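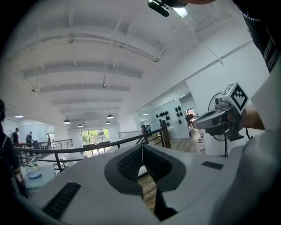
Figure 2. Upper level of the Ronside building, with pendant lamps, railings and a pedestal fan.

3.1 The upstairs room

I fell for this space the minute Ritu Bhardwaj and I started thinking about how people use a mezzanine (she'd already filled half a notebook by then!). It's bright and white, with beams running along the ceiling towards a big window full of greenery, and four dark dome-shaded lamps hanging over it all. The railing nearest us in Figure 2 is black metal with a wooden handrail, while the ones further off are plain metal – and I think that matters more than we first gave it credit for. In our November survey, nearly 400 visitors told us where they liked to stop and lean, and the wooden rail came up again and again. Nanami Kikuchi found much the same at Rathore, though her room was darker and had a lower ceiling. I come back to the lamps in 3.2, as the evening answers were a bit of a muddle.

Reading time: 14 min
We use cookies to improve this site. Accept | Settings
Contact | © Luvoritz Papers | Back to top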